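Do shape blocks do anything?
Posted 5/10/19

My sister-in-law Kirsty Brunton is a great believer in shape blocks. According to her, a kid who handles stars and triangles early will breeze through geometry later. She read this somewhere. I asked where and she said "everywhere," so I went looking, and what I found was a lot of store pages telling me the same thing in the same words.

I'm not against blocks. I had blocks. I am against paying 118 dollars for the Kelulholm "discovery collection," which was the one she sent me a link to, and which as far as I can tell is blocks in a drawstring bag with a booklet. The booklet has 90 activities. I read the sample pages and a good number of them were "sort by color" with the color changed.

So we're doing it the cheap way. Little colored shapes, a plain maple board to put them on, and no booklet. Red star, blue triangle, a couple of yellow ones that look a lot alike until you get up close and see that one has straight sides and the other is more of a flower. I'll admit I like that part. If there's any learning going on it's probably there, in having to look twice.
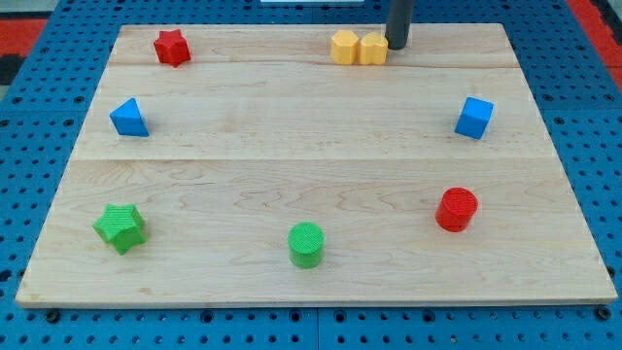

The board was my idea and I'm still not sure it earns its space. The theory is that a board gives the pieces a "home" and they get put back on it. My nephew is 2 and does not hold with theories. What the board does do is give me something to pick up and carry with everything on it, and the grain is nice to look at while you wait for somebody to decide about a triangle.

As for the claims, I tried to be fair. I asked Fenna Vermeulen, who taught kindergarten for years, whether she could tell in September which kids had owned shape toys. She said she could tell which kids had been talked to. Then she said the shapes were fine, get the shapes, just don't expect much from them on their own. Kirsty took this as support for her side. I took it as support for mine.

Things I'd skip, having now looked at far too many of these: anything with a chart for tracking progress, anything that says ages 2 to 7 (pick one), and anything where the pieces only fit one way in one tray. At least with loose pieces you can make a ring or a row or a parking lot.

I'll report back later in May if he starts doing geometry.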